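Gimurard apprend le couvert à ses robots, à la main

PRUMVILLE - Des baguettes, des cuillères, une nappe à étoiles. Et des gens qui tiennent une pince à bout de bras, toute la journée ou presque. C'est la méthode retenue par Gimurard pour son projet Cimuleo, lancé en février : montrer le geste au robot au lieu de l'écrire ligne par ligne.

Le principe est connu des labos, moins du public. Une pince tenue à la main, deux doigts, une caméra dessus. L'opérateur saisit, déplace, pose. Tout est enregistré, puis sert à entraîner le bras qui devra refaire la même chose seul. Objectif affiché, 2000 démonstrations avant l'été. Compteur ce matin : 551.

« Les baguettes c'est le pire, ça roule, c'est fin, ça se croise », résume Tudor Ghiță, responsable des essais, joint par téléphone entre deux sessions. Une session dure 60 minutes, pas plus, après les poignets fatiguent et les gestes deviennent moins propres. « Un geste mou, le robot l'apprend mou. »

Pas de laboratoire non plus. Les enregistrements se font dans des logements ordinaires, avec la vaisselle et les meubles qui s'y trouvent. Gimurard y tient : un bras formé sur un plan de travail vide se perd dès qu'il y a du motif ou du désordre derrière. Trois adresses pour l'instant, d'autres suivront. 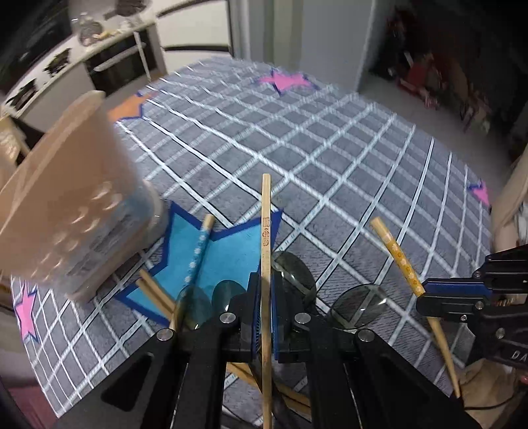
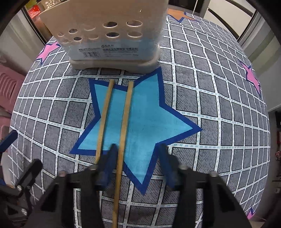
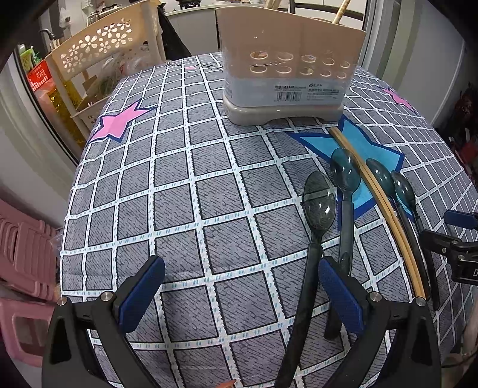
Baguettes et pince tenue à la main, projet Cimuleo.

Reste la question du pilotage à distance, un temps envisagé. Eichhorn, qui fournit les bras, poussait pour. Gimurard a testé puis laissé de coté : trop lent, dit Ghiță, et l'opérateur sent mal ce qu'il serre. Les deux sociétés en rediscuteront pour les tâches lourdes, casseroles et bacs notament.

Premiers essais en autonomie prévus à Prumville une fois les 2000 atteints. Pas de démonstration publique annoncée. Le prix du système n'est pas communiqué, Eichhorn n'a pas répondu à nos questions.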